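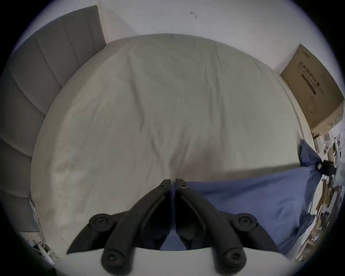
How to Fold Shirts on the Bed

A bed is a good height for folding and gives you more room than most tables. Pull the sheet flat before you start. Small wrinkles won't matter.

1. Lay one piece down and shake out any twists.
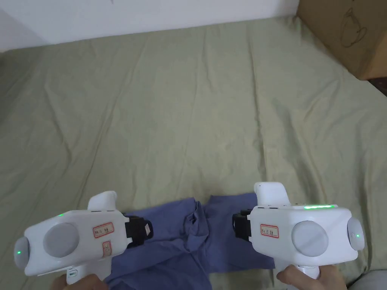 Blue cloth bunched on the sheet.

2. Smooth it from the middle out – use your whole palm.

3. Fold both sides in, then bring the bottom up to the top.

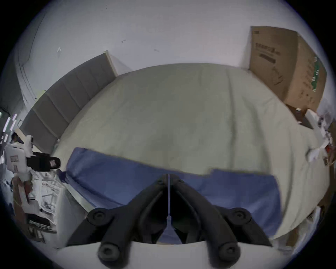 Iason Pappas

4. Line up the edges. If one layer sticks out, open the last fold and redo it.

5. Stack finished pieces at the foot of the bed.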